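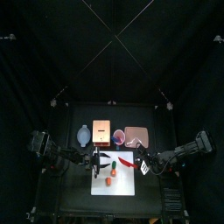 Sunday, January 26, 2020
By Zinash Gebreyes
Reading time: 3 min

In our home the play kitchen has more vegetables than the real one. I wanted to write for a long time about the toy food, what we keep and what we gave away, and this weekend the rain finally gave me the hours for it.

The first set came in August from my cousin in Kornitz. It was a big box with 153 pieces, and I was very happy for one evening. After that I was finding peas under the sofa until winter. A small child does not need so many pieces. She needs a few that are good to hold, a knife that cannot hurt her, and one thing to put them in. So I made a smaller kitchen from the big one, and the rest went to the nursery on Moges Street.

What stayed is simple. A cutting board, because without a board there is no cooking, only throwing. A red toy knife. A bowl, a cup for the utensils, and the carrots. My daughter would give away everything else before the carrots. She cuts them, she lines them up, she serves them to me as soup, as cake and one time as medicine.

I learned that the cut pieces are more interesting to her than the whole vegetable. With a whole carrot she makes one cut and looks for the next thing. With the slices she builds.
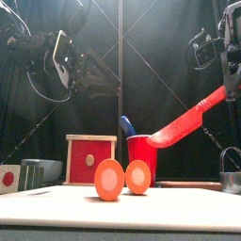
She also likes when a slice can stand on its edge, and for this the thick ones are better. Thin slices fall when somebody walks in the room, and then there are tears. If you buy a set, please press a slice on the table in the shop and see if it stays. The seller in Skarnley looked at me a little strange when I did this, but he waited politely.

About washing. I put the plastic pieces in warm water with a little dish soap, I leave them for 7 minutes and I dry them on a towel. The wooden things I only wipe with a damp cloth. Once I left a wooden spoon in the water overnight and it became rough like a cat's tongue, so now I am careful.

For keeping the pieces I tried a bag, a drawer and a shoe box. The bag was the worst, for everything is at the bottom. Now we use a low basket from Trurken, without a lid, and she can see what is inside and take it herself. In the evening we put the vegetables back together. It goes faster when I ask her to find the orange ones first.

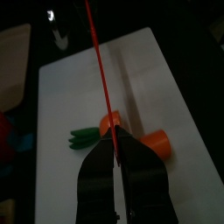

Is it better to buy a whole toy carrot or one that is already in slices?

I would take one of each. The whole one is easy for small hands and good for pretend shopping, and the slices are for the cooking. If there is money only for one, I would choose the slices.

Next time I want to write about the toy bread, which is a more difficult subject, as the dog is also interested in it.

Contact: use the form on the blog | © 2020 Zinash Gebreyes | Back to top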